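Olden Museum of Household Objects
Learning Pages for Ages 7 to 11

Bottles, Bowls and Round Tables

Look around any room where people sit and eat, talk or work, and you will find objects made to hold other objects. A bottle holds a liquid. A bowl holds fruit, soup or keys. A table holds the bottle and the bowl, and a chair holds a person. Museums call many of the smaller ones "vessels." A vessel is anything hollow that can keep something inside it.

The Olden Museum has 464 vessels in its collection. The oldest is a clay cup made more than 600 years ago, and the newest is a plastic lunch container that came to the museum last September. They look very different from one another, but the people who made them had to answer many of the same questions. How does the contents get in? How does it get out? What stops it from spilling?

This page explains how some common vessels work, and why the furniture around them has the shape it does. Words in the list at the end may be new to you.

What makes a bottle a bottle?

A bottle is usually taller than it is wide. Near the top it becomes narrower, and this narrow part is called the neck. The wider part between the shoulders and the base is called the body. Bottles have shoulders too, where the body slopes in to meet the neck.

The neck does two jobs. It slows down the liquid when you pour, so that you get a thin stream and not a flood. It is also a good place for a hand. Most people can close their fingers all the way around the neck of a bottle, even when the body is too wide to grip well.

Bottles were made from clay, leather and glass long before plastic was invented. Glass is smooth and easy to clean, but it is heavy and it can break. Plastic is light, and it bends a little before it cracks. Some plastic bottles are soft enough to squeeze. When you squeeze one, the space inside gets smaller and the contents are pushed out through the opening. Let go, and the sides spring back and pull air in. The small gurgle you may hear is the air returning.

Caps and lids

A vessel that will be moved around needs a cover. There are many kinds.

A screw cap has a spiral ridge inside it, called a thread. The neck of the bottle has a matching thread on the outside. As the cap turns, the two threads pull it down tight.

A flip-top cap has a small lid joined to the rest of the cap by a hinge. On many of them the hinge is only a thin strip of plastic, made in one piece with the cap, and it can be bent again and again. A flip-top is useful when a person wants to open the bottle with one hand, and the lid cannot roll away and get lost.

A press-on lid has a rim that snaps over the edge of the vessel. Tubs and cans of dry food often have this kind, so that they can be closed again after the metal or paper seal is taken off.

A cork is a plug cut from the bark of a tree. It can be pressed smaller and will try to grow back to its first size, which is how it fills the neck so tightly.
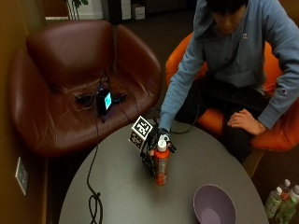

Your hand is part of the story as well. Before your fingers touch an object, your eyes have told your brain how wide it is and how far away it is. Your hand begins to open while it is still moving. When the fingers arrive they are already close to the right distance apart, and the skin of the fingertips takes over. It senses whether the surface is slippery or rough and helps you decide how hard to hold on. A full bottle needs a firmer grip than an empty one of the same size. You may have noticed what happens when you pick up a carton that you believe is full and it is nearly empty. Your arm flies up! Your brain had made a guess about the weight, and the guess was wrong.

Why bowls are wide

A bowl does the opposite job from a bottle. A bottle keeps its opening small, and a bowl keeps its opening as large as it can. This makes it easy to reach in with a spoon or with fingers, and easy to see what is inside. It also means that a bowl spills more easily when it is carried. A bowl of soup has to be moved slowly and kept level.

The curved inside of a bowl is helpful. Anything small and round, such as a pea, rolls down the curve toward the middle. There are no corners for food to hide in, so a bowl is simple to wash.

The edge of a bowl is called the rim. Many rims are slightly thicker than the wall below them. The extra thickness makes the bowl stronger and gives fingers something to hold. The bottom of the outside is called the foot. Some bowls have a raised ring for a foot, and others are simply flat.

In the Harasym Gallery, on the second floor of the museum, visitors may handle 5 bowls made from wood, tin, clay, glass and plastic. All of them can hold the same amount of water, yet their weights are very different. The clay bowl is the heaviest. Please use both hands for that one.

Standing up and lying down

Many food cans and tubs have the shape of a cylinder. A cylinder has a flat circle at each end and one curved side. It is a strong shape, and it is easy to stack.

A cylinder can rest in two ways. When it stands on its end, it touches the table with a flat circle, and it will usually stay where it is put. When it lies on its side, it touches the table only along a thin line. Now even a small push may start it rolling. It will roll in two directions, forward and back, and it will not roll toward its ends.

Box shapes behave differently. A box has flat faces on every side, so it does not roll at all. However, a tall, thin box standing on its smallest face may fall over if it is bumped. Engineers describe an object that is difficult to tip as stable. Two things help to make an object stable. One is a wide base, and the other is having most of the weight low down.

The round table

Tables come in many shapes. A rectangular table fits well against a wall and uses the corners of a room. A round table needs space on all sides, but it has other advantages.

Everyone seated at a round table is the same distance from the middle. A bowl placed at the center can be reached equally well by all. There is no "head" of the table, where the most important person might expect to sit. There are also no sharp corners to bump into, and for this reason round tables are often chosen for waiting rooms, libraries and homes with young children.

A round table does have one weakness. Its edge curves away from you, so there is less surface at your left and right than there would be at a straight edge. Objects placed far to one side are closer to the rim than they may appear.

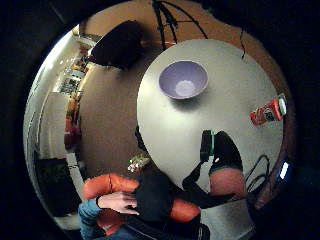 The surface of a table matters too. A matte surface is one that does not shine. It spreads light in many directions, so people sitting near a lamp or a window are not bothered by glare. A glossy surface reflects light more like a mirror. Pale colors make it easy to see crumbs and spills that need to be wiped away, and bright objects stand out well against a plain gray or white top.

Chairs for staying a while

A stool is good for a short rest. An armchair is made for a longer one. It has a back to lean on and a support for each arm. When your arms are supported, the muscles of your neck and shoulders have less work to do.

Upholstery is the name for the soft covering and padding of a chair. The covering may be woven cloth or leather. Leather is animal skin that has been treated so that it will last. With use it forms creases in the places where it bends most often, much as a pair of shoes does. Cloth can be dyed in almost any color, from quiet browns to the brightest orange.

The museum's chair workshop on Skulthorpe Street, in the old part of Skerkia, keeps one armchair cut in half from top to bottom. Inside it visitors can see the frame, the webbing, the springs, the stuffing and the cover.

An activity to try at home or at school

You will need a tray, a small plastic bottle with a cap, a plastic bowl, an unopened can and some water. Ask an adult before you begin.

Stand the empty bottle on the tray. Raise one end of the tray slowly until the bottle falls. Ask a partner to hold a ruler beside the raised end and write down the height.

Fill the bottle one-third full of water and close the cap firmly. Repeat the test. Then fill the bottle to the top and test it once more.

Put the bowl on the tray in place of the bottle. Does it tip, or does it slide?

Lay the can on its side across the tray and raise one end again. Keep a hand ready to catch it.

Allow about 30 minutes for the activity, including time to dry the tray. Draw a chart of your results. Classes that visit the museum are welcome to bring their charts to the Harasym Gallery, where there is a board for displaying them.

Words to know

Base: the part of an object that rests on a surface.
Cylinder: a shape with two flat round ends and one curved side.
Glare: light so strong that it is uncomfortable to look at.
Hinge: a joint that lets one part swing open and shut.
Matte: not shiny.
Rim: the outer edge of something round.
Stable: not likely to tip over.
Thread: the spiral ridge on a screw or a screw cap.
Upholstery: the padding and covering of a chair or sofa.
Vessel: a hollow object used to hold something.

Teachers may print this page for classroom use. Related pages: Spoons and Ladles; Boxes, Baskets and Trunks; How a Drawer Slides.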